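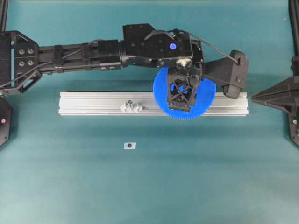

# Tilis abre a oficina -- e deixa o robô trabalhar à frente de toda a gente

**Para divulgação imediata -- maio**

A Tilis, empresa de automação para pequenas séries, abre as portas das suas instalações no parque industrial de Lolano para uma tarde de demonstrações ao vivo. A entrada é gratuita. O café também, embora sobre a qualidade deste a empresa prefira não emitir garantias.

O programa começa às 10 horas, com uma visita à zona de montagem, e segue pela tarde fora com demonstrações da célula Woston, na qual um braço preto manuseia uma roda dentada azul por cima de um perfil de alumínio. Quem esperava um androide a servir croquetes terá de se contentar com engrenagens. Em compensação, as engrenagens têm dentes muito finos.

Cada sessão leva 17 minutos, com quatro grupos ao longo do dia. O primeiro está reservado às escolas profissionais da região, que costumam fazer as perguntas mais difíceis e tocar no que não devem.

"Há anos que explicamos o nosso trabalho com diapositivos. Os diapositivos nunca deixaram cair uma peça, mas também nunca montaram nenhuma", refere a direção da Tilis.

A Bhat, parceira no software de controlo, terá uma bancada própria com três postos onde os visitantes podem programar uma sequência simples de pegar e pousar. As sequências menos simples ficam para quem trouxer paciência -- e almoço.

As inscrições fazem-se na receção da Tilis, em Lolano, até à véspera. Pede-se calçado fechado e cabelo apanhado. As gravatas são desaconselhadas, por segurança e por princípio.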